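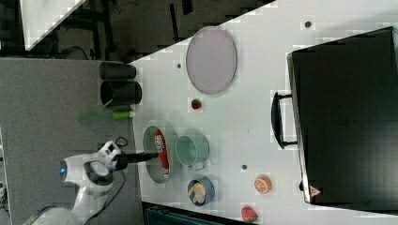

Putting Practice and Pressure: Do Routine Drills Help College Golfers on Short Putts?

Student project report
Mpho Tshabalala and Charmaine Ngubane
Submitted Oct 10, 2025

1. Background

Golfers talk a lot about short putts. A player who hits the ball well all day can still lose a match by missing from five feet, and most of the players on our club team could name a hole where this had happened to them. Coaches usually give one of two kinds of advice. The first is to hit more putts from the same spot until the stroke feels automatic. The second is to build a fixed routine before each putt and to practice that routine with something at stake.

Our project compared these two kinds of practice over four weeks. We wanted to know whether players who practiced with a routine and a penalty for missing would hole more five-foot putts in a test with spectators than players who simply hit a lot of putts.

We are both members of the golf club. Mpho plays in the second team and Charmaine plays socially. Neither of us took part as a player.

2. Question and expectations

Our main question was whether the type of practice changed the number of putts holed in the pressure test. We also asked the players how nervous they felt before and after the four weeks.

We expected the routine group to do better in the pressure test and the repetition group to do as well or better in the quiet test. Charmaine expected a large difference. Mpho expected a small one and wrote that down before the first session.

3. Players and place

Eight players agreed to take part. Their handicaps ran from 4 to 17. We put them in pairs with similar handicaps and tossed a coin to decide which player of each pair went into which group. One pair had to be changed before the start when a player moved his lab class to the same afternoon as our sessions.

All sessions were held on the practice green at Maluleke, the course where the club has its student membership. The green is fairly flat at the clubhouse end and has a noticeable slope at the other end. We used only the flat part and marked two positions with tees, both five feet from a hole. One putt was close to straight. The other broke a little from right to left.

The greens staff moved the holes twice during the project. Each time we measured the new positions and looked for a putt with a similar break, but the second left-breaking putt was a little faster than the first. Both groups played the same holes on the same days, so neither group should have had an advantage from this.

4. Method

4.1 First test

Each player hit 28 putts in the first test, 14 from each position. Nobody watched apart from the person keeping score. That gave 224 putts for the eight players. We recorded only whether the ball went in. At first we planned to record the side of the miss as well, but we could not agree on balls that lipped out, and we dropped it.

4.2 Practice

The players had two sessions a week. Sessions were kept to the same length of time for both groups, about 20 minutes.

The repetition group hit putts from the marked positions at their own pace. They were told to keep the ball going toward the hole and to change position when they felt like it. They could talk to each other.

The routine group hit fewer putts. Each player wrote down a routine in the first session and had to follow it on every putt. Most of the routines were short: look at the line from behind the ball, one or two practice strokes, step in, look at the hole, putt. After every miss the player had to walk to the bag, put the putter down and start a new set. A session ended with one single putt, and a player who missed it carried the bags back for the group.

Over the four weeks the two groups together hit 1254 practice putts. Most of these were in the repetition group – the routine group spent a good deal of its time walking.

4.3 Second test

The second test had two parts. The quiet part was the same as the first test. The pressure part was held during the club's Branow Cup evening, when a number of members were on the terrace next to the green. Each player hit ten putts in turn, with the others watching, and the scores were read out after every player. The winner received a sleeve of Trasar balls.

4.4 Questionnaire

Before the first test and after the pressure test, the players filled in a one-page form. They rated how nervous they felt over a short putt in a match on a scale from 1 to 10 and could add comments.

5. Results

5.1 Quiet tests

Both groups improved a little in the quiet test. The repetition group went from 71 percent of putts holed to 79 percent. The routine group went from 70 percent to 75 percent. One player in the repetition group accounts for a large part of that group's gain. He had changed to a new putter, a Stovent mallet, shortly before the first test and said he was still getting used to it then.

5.2 Pressure test

In the pressure test the routine group holed 29 putts out of 40 and the repetition group holed 26 out of 40. The difference is in the direction we expected, but it is only three putts. Every player in the routine group used the written routine on the first few putts. Two of them hurried toward the end and left out the practice strokes. Both missed their last putt.

The best score of the evening, nine out of ten, came from a player in the repetition group with a handicap of 11.

5.3 Nerves

The average rating in the routine group dropped from 6.5 to 5. In the repetition group it went from 6 to 5.75. Three of the four players in the routine group wrote that having something fixed to do helped them stop thinking about the result. The fourth found the routine annoying and said he would not keep it. In the repetition group, one player wrote that he felt ready on the practice green but "had no plan" once people were watching.

6. Discussion

The routine group kept its level better when moving from the quiet test to the pressure test. It dropped from 75 percent to 72.5 percent, while the repetition group dropped from 79 percent to 65 percent. This fits with the coaching advice to practice under conditions similar to a match. The groups were very small, though, and each player hit only ten putts under pressure. One more or one fewer putt changes a player's score by ten percentage points. We do not think our numbers show more than a tendency.

The difference in nerves may be partly due to the form itself. The players knew which group they were in, and most of them had guessed which group we expected to do better. A player who has carried bags for four weeks may also want to say that it was worth the trouble.

There is also the question of what the pressure was. The players all knew the people on the terrace, and some of the comments during the test were friendly. A league match with a teammate waiting for the result would be a different situation. Two players said the final putt in the weekly sessions made them more nervous than the cup evening did.

The weather was dry for all but one of the sessions. On that day the green was slow and both groups left many putts short. We kept those putts in the total.

7. What we would change

We would use more players, probably from two clubs. We would also have someone outside the project hand out the forms, and run the pressure test twice on different days. A set of 400 putts per group in each test would make it easier to see a real difference, although the players told us they lose concentration after the first 30 or so. That would mean spreading each test over several visits.

The penalty for missing could also be made the same for everyone. Walking back to the bag took longer for players who had left it far from the hole, and one of them started placing it right beside the green after the first week.

8. Division of work

Mpho Tshabalala set up the positions on the green, kept score in the practice sessions and wrote sections 3 and 4. Charmaine Ngubane prepared the questionnaire, kept score in the tests and wrote sections 5 and 6. The remaining sections were written together. The score sheets are kept in the club office and can be seen on request. The players' names have been removed from them.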